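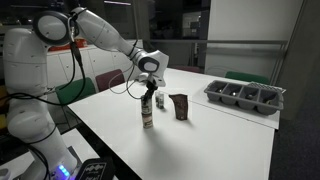
10/22/22

Glue test, second week. I opened the jars at nine. The starch paste from batch 3 has a thin skin on the top but it smells good, only a little sour. The one with alum is still clean. Segundo Apaza wants to use it for the map from Huanca, but I would like to wait, alum makes paper acid over the years and the map is already weak on the folds.

pH of the wash water this morning is same as in April, so I did not change the filter.

Paper strips: I cut new ones from the old Grorent stock, grain long, and pasted them in pairs. Press on, 1000 g weight for each pair, blotter changed after one hour. I forgot to write the hour for pair 2, so please do not use pair 2 for the table. Shahram asked me why I don't use the Takier tissue. The answer is that we have only 61 sheets left and the new order did not come. I wrote to Drimero again yesterday.

Peeling: the plain wheat paste came off with damp cotton in four minutes, no fibers lifted. The mixed one (wheat and methyl cellulose, half and half) was slower, and on one strip I pulled too early and took the surface with it. My mistake – I was thinking of the ledger.

About the ledger: Consuelo Llanos counted the leaves and has 239, I have one less. Maybe she counts the loose leaf at the back, which I put in a folder with the sewing thread. We should agree on this before the numbering with pencil starts.

To do
- sieve the paste two times, not one
- ask Marietjie if the big blotters can be cut
- label the jar without label
- repeat pair 2, and the mixed paste with longer wetting

Sunday closed. I leave the press loaded, please do not open it before Monday noon.

2 comments | 5 shares

Recent entries
Starch paste, first week
Leather dressing on the small bindings
Map from Huanca: condition notes
Cleaning the board shear

Last updated by Nayeli Inga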